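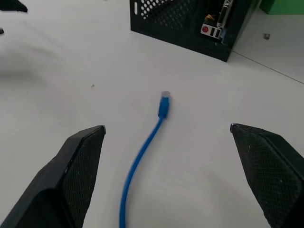 5. Connecting the network cable

The Vimside desktop unit joins the office network by a wired connection, and this section covers fitting the cable, checking the link and routing the cable along the desk. Complete sections 1 to 4 first, so that the unit is in its final position and the monitor and keyboard are already connected. Before you pick up the cable, lay it on the table in front of the unit with the plug pointing towards the case, as with the blue one here. The plug has a clear plastic tip and a moulded boot behind it. Hold it by the boot when you push it in, and keep the cable itself free of any pull.

You will need:
The network cable supplied in the accessories bag
A free wall socket or a free port on the office switch
The reusable ties from the same bag
The label sheet

Note: If the supplied cable is too short, order the longer one from Sulell, part number 467. Do not join two cables with a coupler under the desk. Couplers get kicked and are hard to find afterwards.

5.1 Before you start

1. Shut the unit down from the start menu and wait for the power light to go out.

2. Check both plugs on the cable. Each one has a small plastic latch on one side. If a latch is snapped off or bent flat, use another cable. A plug with no latch will go in and may even work for a while, but it slides out when the desk is moved.

3. Look into the network port on the unit. Remove the dust cap if one is fitted, and put it back in the accessories bag.

Caution: Keep the perforated panels of the case clear at all times. Do not lean folders against them, and do not let a coil of spare cable rest over the holes.

5.2 Fitting the cable

1. Turn the unit, if you need to, until you can reach the port panel without stretching. Lift it to turn it. Dragging it will mark the table top.

2. Find the network port. It is the square-shaped one with a notch for the latch, and on Vimside units it carries a symbol of three small linked boxes. The telephone port on some older units is narrower and sits lower down.

3. Line up the latch with the notch and push the plug straight in until it clicks.

4. Pull the boot gently. The plug should stay where it is. If it comes out, push it in again and listen for the click.

5. Turn the unit back to its final position, leaving a gap behind it wide enough for your hand.

6. Take the free end of the cable to the wall socket or switch and push that plug in the same way.

Caution: Never force a plug. If it stops before the click, take it out and check that the latch is facing the notch. Contacts bent inside the port are not covered by the Abbasi service agreement.

5.3 Checking the link

1. Start the unit and wait for the sign-in screen. The first start after a change of port can take up to 3 minutes.

2. Look at the two small lights beside the network port. One should be steady and the other should flicker.

3. Sign in and open the network page. The status should read Connected.

If there is no light at all, try these in order:
Push both plugs in again.
Move the far end to a different wall socket. Not every socket in an older room is live.
Try a cable you know to be good.
Restart the unit once.

If the lights are on but the status reads Limited, the cable is fine and the fault is elsewhere. Ring the help desk on extension 564 and give them the number printed on the wall socket.

5.4 Routing and labelling

1. Run the cable along the back edge of the table and down the nearest leg. On a table made of two tops, keep the cable out of the joint – it gets pinched when the tops are pushed together.

2. Leave a loose loop near the unit, so that it can be turned for cleaning with the cable still attached.

3. Fix the cable to the leg with the reusable ties. Close each tie by hand only. The cable should still be able to slide a little inside it.

4. Write the desk number on two labels and wrap one round each end of the cable, a hand's width from the plug.

Note: Cable colour has no meaning on this system. Blue, grey and yellow cables may all be used, and the label is the only thing to go by.

Caution: Do not run the cable across a walkway, even for a short time. Where there is no other route, fit the Sterico floor cover described in section 23.

Section revised August 12, 2020. Corrections to Skarphéðinn Nørgaard, Vimside documentation.

Go on to section 6, Adding a printer.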